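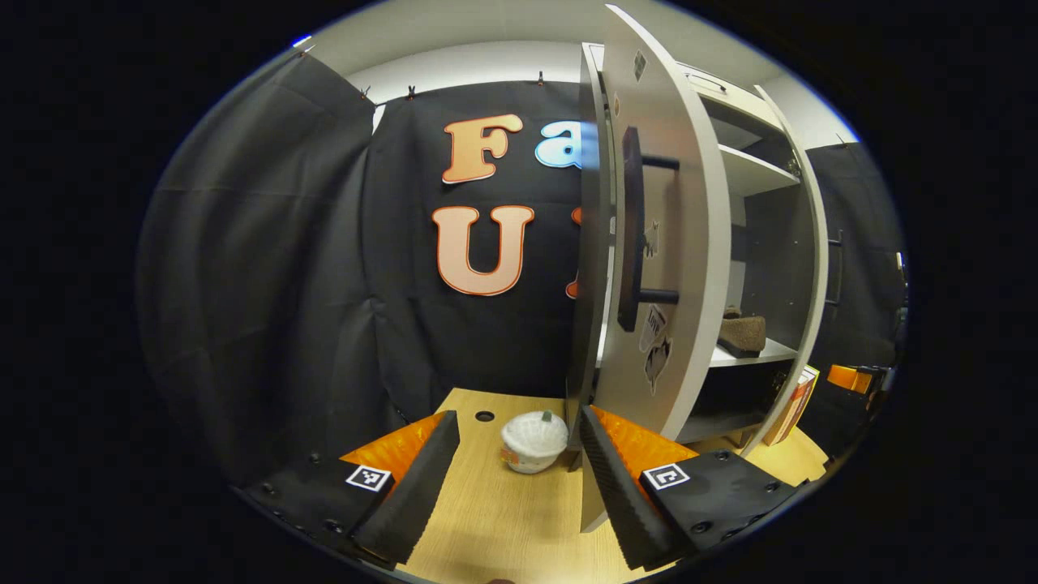 Tabletop and white cabinet, door open.

**Signal kit and flare locker check – motor vessel Reltau**
Checked by: Kartini Ginting
Date: Oct 29, 2022

| Item | Result | Comment |
|---|---|---|
| Orange flare pistol, 12 gauge | Pass | Hinge and hammer move freely. Barrel clear. |
| Spare pistol | Fail | Firing pin worn. Tagged and taken off the boat. |
| 12 gauge shells, red | Pass | 9 on board, all in date. |
| Handheld flares | Fix | Two expire in December. Order now, Jurkach is slow to ship. |
| Parachute rockets | Pass | End caps tight, no swelling. |
| Orange smoke | Pass | Label faded but the date can be read. |
| Locker seal | Fix | Gasket split at the lower hinge. |
| Lanyards | Pass | |
| Signal mirror and whistle | Pass | Mirror scratched, still usable. |
| Fire extinguisher within reach | Pass | Needle in the green. |

**Comments**

The pistol and shells were in separate bags at the last check and in the same bag this time. Please keep them apart. Pistol stays unloaded in the locker.

Do not put 12 gauge shotgun shells in the flare pistol. I found one in the chart drawer and removed it. The barrel is not made for that pressure.

Expired flares go in the steel can on the dock for pickup. Do not fire them off for practice and do not throw them in the harbor dumpster. The Georgiev yard takes them for 10 dollars a bag.

The gasket is a Wixek part on the old list – the right name is Wikex, and I have corrected it. Cut to 75 inches.

- [x] Failed pistol removed
- [x] Old shotgun shell removed
- [ ] Handheld flares ordered
- [ ] Gasket replaced
- [ ] Locker contents card reprinted

Recheck when the flares arrive.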